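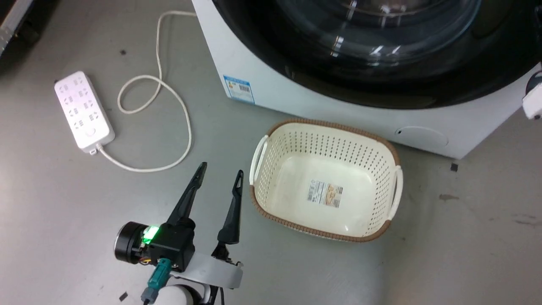 The washing machine, the basket and one of the grippers at Akiver.

I'd expected Piyumi Mollah to start with the robot. She starts with the basket. "Everyone wants to talk about the arms," she tells me, dragging over a second chair, "but the basket is what I lost most of last September to!"

Piyumi runs the laundry study at Akiver with Máté Fodor, and the question they're asking is a small one (her word). When a person steers the robot through a chore to teach it, should every go start from the same tidy layout? Or should you shove things about first, so the machine is skewed and the basket has drifted, and let the robot learn from the mess?

They recorded 1,121 goes in all, half of them tidy, or as near to half as you get with an odd number. Then they trained the same model twice, once on each pile, and tested both on layouts neither had seen. The tidy one managed the job 4 times in 127 tries. The messy one managed 70.

"I thought I'd mixed up the files," says Máté, who is the quieter of the two until you get him on to numbers, and then good luck stopping him. "So I ran the lot again over a weekend. Same sort of gap."

I asked what the tidy one did wrong, and Piyumi got up and acted it out for me, reaching very confidently for a basket that wasn't there. "It had learnt a spot on the floor. Move the basket a hand's width and it still goes to the spot."

The method has its grumpy side. Somebody has to do the shoving, and people are bad at being random. Piyumi found she kept turning the basket the same way every time, so now a little program tells her where to put it and at what angle. "I argue with it," she says. "It once wanted the basket more or less inside the machine."

And the glossy black door? Máté pulls a face. The glints on it slide about whenever anything moves, and he suspects the model pays them more attention than it should, though he hasn't tested that properly and made me promise to say so. (Promise kept, Máté.)

Next they want to try other people's hands on the controls, starting with Olumide Akpan from down the corridor, who apparently drives the arms far too fast. Piyumi is looking forward to it. "His goes will be horrible," she says. "I want at least a hundred of them."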